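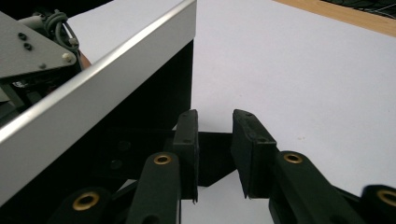
Is the hand injury program cutting the number of fighters who get hurt?
Too early to say, and the numbers we have so far don't settle it.

Progress report to the Ratden fund
20 Jan 2021
Prepared by Gwilym Watkins, Skirkovton Boxing and MMA Club

Punch counts

We logged 3308 punches on the heavy bag under the old wrapping method and 2648 under the new one. Fighters reported less knuckle soreness with the new wraps. I would be careful with that. They also threw fewer punches, and they knew which wrap they had on. Two of them had been telling the others it worked before we started.

The Sketora glove sensors missed hits. On one set of rounds our video count came to 2533 and the sensor total was well short of it – short enough that I don't want to use sensor figures alone in the final report. The supplier blames loose fitting. We refitted them and saw little change.

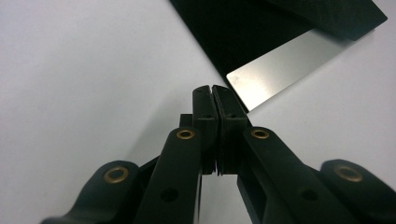

Skirkovton, winter work period

Injuries

Five fighters have missed sparring with hand or wrist trouble since October. One was a break from a fall at home and should not be counted, though the first draft of this report did count it. The other four are sprains. We had no proper injury log before the grant, so there is nothing solid to compare them with. The coaches remember last year as worse. Coaches always remember last year as worse.

Coaching changes

The Chae drills (short rounds, open hands, no power shots) are now in every beginner class. Attendance has held up. The experienced group dislikes them and skips them when they can, and I have stopped pretending otherwise in the weekly notes.

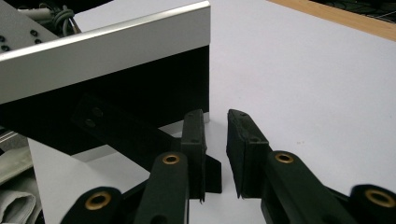 Next period

We will keep the wrap trial going but swap the groups, so each fighter tries both. Video counting stays. I am asking to move the money set aside for more sensors into physio hours – the fighters use those, and we get a written note on each hand. Please confirm before we place any further order with Sketora.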